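The Vacancy Sign

We bought the place in March because of the porch. That's the whole reason. A porch and a view of the lake if you stood on the left side of it and leaned.

The listing said Plekard House, six rooms, turnkey. I read that word out loud in the car maybe ten times. Turnkey. My wife said stop saying it.

First guest came before we had a second set of sheets. Rang the bell at 6 a.m. Suitcase, wet hat, cough.

"Is this the Plekard?"

I said it was. I was wearing one sock.

"I have the back room."

We didn't have bookings. We didn't have a website, or a phone that worked past the kitchen. But she had a letter, typed, on our letterhead, and we didn't have letterhead either. Room held, breakfast included, two nights. Signed with a squiggle.

So I gave her the back room. What else do you do. I made the bed while she stood in the hall and dripped on the runner.

Breakfast, then. Eggs, toast, coffee that came out like creek water. She ate all of it and read an old road atlas and never turned the page. I asked if everything was all right. She said the toast used to be thicker.

Used to be.

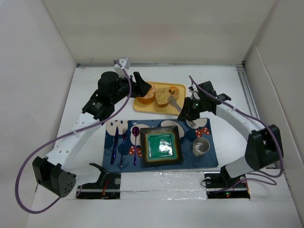

I went down to the office after that. Office is a big word. A closet under the stairs with a shelf and a bulb. The old owners had left a guest book down there, green cloth, heavy as a cinder block, and I'd been using it to hold the door open. I sat on the floor and went through it.

Names, towns, little comments. Lovely stay. Lumpy pillow. Saw a heron. They were numbered down the left side in pencil, every guest, starting with 1. Whoever did it had neat hands. The last one was 1093, and next to it just a room, back, and a line where the name should go.

I took it up to my wife. She was scraping paint off a window.

"Maybe they quit in the middle," she said.

"In the middle of a name?"

"People quit in the middle of all kinds of things." She looked at me kind of hard when she said that. I'd had four jobs in six years. Fair enough.

By noon the rain stopped and our guest went walking. I watched her from the porch. Down the steps, past the mailbox, along the road toward Akine, which is the next town and has the good hardware store. She walked like somebody who knew where the potholes were.

I went in her room. I know. I know you're not supposed to. I had towels, I was allowed to have towels. The suitcase was open on the stand and it was empty. Not unpacked, there was nothing in the dresser either. One comb on the sill. The letter, folded, on the pillow.

I read it again. The squiggle at the bottom. I turned it sideways and then I got a pen out of my shirt and signed my own name on the back of the gas bill, fast, the way I do it at the bank.

Well.

I put the towels down and went and had a beer on the stairs. 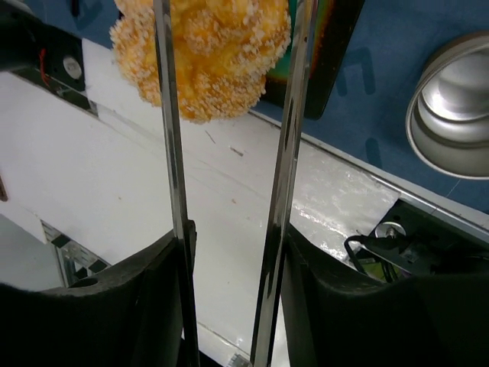

What does a room cost here, my wife wanted to know that night. Sixty dollars, I told her, breakfast in, and I'd made it up on the spot.

She said 60 wouldn't cover the oil. She had the papers out on the kitchen table, all of them, the loan and the roof quote and the thing from Unell, the insurance people, who wanted pictures of every smoke alarm. She'd got a pencil behind each ear. I said we'd go up in summer. She said if there's a summer.

I didn't show her the letter. I meant to. I had it in my back pocket and I kept sort of sitting on it.

Around us the house did its noises. Pipes. The step that goes off by itself. Then overhead, in the back room, somebody pulling a chair across to the window, slow, one leg catching on teh boards.

"She's back," my wife said. "Did you hear the door?"

I hadn't heard the door.

Second morning I cut the toast thicker. Had to drive out for a loaf that wasn't sliced, place called Hodžić on the Akine road, opens at five, the guy doesn't talk and the bread is still too warm to bag. I cut it like paving stones. Put it down in front of her with the butter.

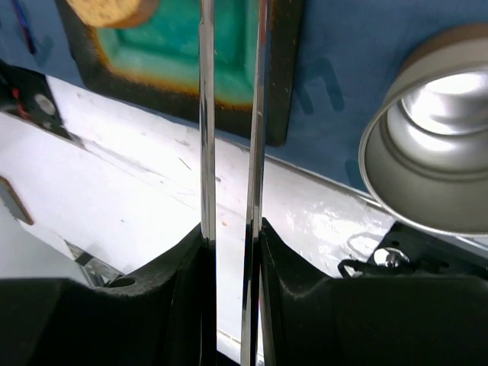
She ate one piece, and half of the other, and she closed the atlas.

"There it is," she said.

I asked had she stayed with us before. With them, I mean. Before.

"I've only stayed the once," she said. "This time." She wiped her fingers. "You'll want to fix that step. Somebody comes down on it wrong, later on."

"When later?"

But she was counting out money. Three twenties and three twenties, in a row next to the plate, new ones. I hadn't told her the price. I hadn't told anybody except my wife, across a table, with the door shut.

She went at ten. Empty suitcase, dry hat. I carried it to the road for her and it weighed what a suitcase weighs. No car came, she said she'd walk, so she walked.

I got the book out of the closet. Sat on the bad step with it. I had the pencil, and I looked at that line next to 1093 for quite a while and found out I'd never asked her name, and neither had the letter ever said it. Dear Guest. That's how it started.

So I left the line alone. Wrote 1094 under it, neat as I could manage, and my hand did it neater than it's ever done anything.

Then I went to find the typewriter. There was one in the attic somewhere, I'd seen it when we moved the boxes. My wife yelled up what was I doing, the roof guy was here, he wanted 1000 down before he'd even unload the ladder.

I yelled back tell him two minutes. I was looking for paper.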